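The Shop That Runs on Small Jobs

Hermenegildo Lozano opens his repair shop in Draruvham at half past eight, and by nine there is usually someone at the counter with a carrier bag. In the bag there might be a kettle lid, a pair of reading glasses with one arm, or a radio that belonged to somebody's father. He writes a ticket, tears it in half and gives the customer the bottom part.

He has been doing this for long enough that the ticket book is the third kind he has used. The first two went out of print. The shop is called Nava, after his mother's village, and it takes up the ground floor of a narrow building that used to sell fishing tackle. The hooks are still in the ceiling.

Last year Nava took in 674 items. Most were fixed within a week. A few are still on the back shelf, waiting for a part or for an owner who has changed their phone number. Lozano charges two prices, one for jobs under an hour and one for everything else, and he does not charge for looking.

"People think they need permission to mend something," he says. "They bring me a drawer knob. The screw is loose. I hand them the screwdriver and they do it at the counter."

The trade has thinned out in the town. There were four repairers on Trodora Street when he started, including a clock man and a woman who did nothing but umbrellas. Now there is Nava, and a phone screen booth by the station that closes in February. 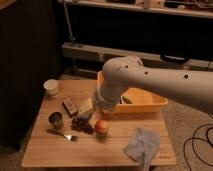 Sorting is the part of the work that customers never see, and it takes up more of the day than the soldering does. Every item that comes in sheds something – a washer, a spring, a foot off a toaster – and those pieces have to stay with the job they came from. Lozano's rule is one job, one container, and nothing left lying in the middle of the table at closing time. He isn't fussy about what the container is. An open-topped plastic bin like the orange one in the picture will do for a whole appliance, and a paper cup is fine for screws, provided nobody drinks out of it.

His parts come from Kovelico, a supplier two towns along the coast that still sells single belts and single fuses. The catalogue runs to 60 pages and he keeps it under the till. When Kovelico has nothing suitable he goes to the back room, where 47 dead radios are stacked against the wall. He knows most of them by the sound they made before they stopped.

The money is modest. Rent went up twice in three years, and he now teaches an evening class upstairs to cover the difference. Pupils bring their own broken things. The first lesson is on plugs, the second on zips, and after that it depends on what turns up.

At five he sweeps the floor with a magnet tied to the broom head, and picks off what it has caught. Anything he can't place goes into a jar by the door. A customer came in last winter for a battery cover, looked through the jar while she waited, and found the screw from her own sewing machine. He had mended it the month before with a spare. She took both screws home.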